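4. Washing and Drying Towels

Read this section before running the first towel load in the Lorkora 421. Terry cloth holds more water than sheets or shirts and needs its own settings.

4.1 Before washing

Lay each towel flat and check both sides for pulled loops and loose hems.
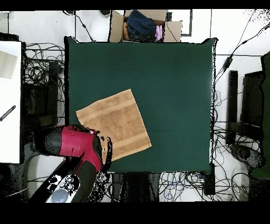
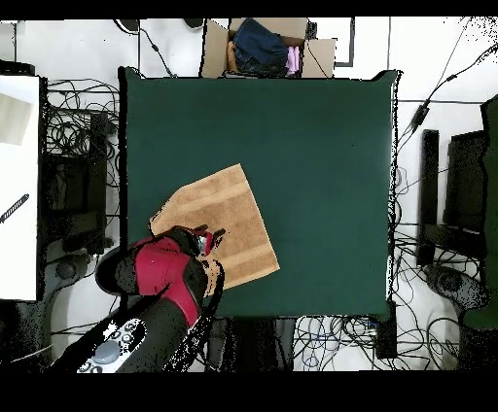
Fig. 7. Tan towel laid flat on a green tabletop (both views).

1. Trim pulled loops level with the pile. Do not pull them out.
2. Shake the towel and place it in the drum unfolded.
3. Fill the drum no more than halfway. Towels swell when soaked.
4. Wash new towels separately for the first 5 cycles. Dark colors can bleed.

4.2 Washing

1. Turn the dial to TOWELS.
2. Press TEMP until the display shows WARM. Use HOT for white cotton only.
3. Add half the detergent used for a mixed load.
4. Leave the softener drawer empty.
5. Close the door and press START. The cycle takes 90 minutes.

Note: Fabric softener coats the loops and makes towels less absorbent. To remove a coating, run one cycle with white vinegar in the softener drawer and no detergent.

CAUTION: Never mix vinegar with chlorine bleach. The mixture gives off toxic gas.

4.3 Drying

1. Remove the load as soon as the door unlocks.
2. Snap each towel once by the short end to raise the pile.
3. Select MEDIUM on the dryer and clean the lint screen.
4. Stop the dryer when the hems feel dry. Hems are the last part to dry.

CAUTION: Do not machine dry towels that have been in contact with cooking oil, wax or solvent, even after washing. Residue can ignite.

If the display shows E7 during the spin, the load is out of balance. Press PAUSE, wait for the door to unlock, spread the towels evenly and press START again. If E7 returns, see Section 9, Leveling the Feet.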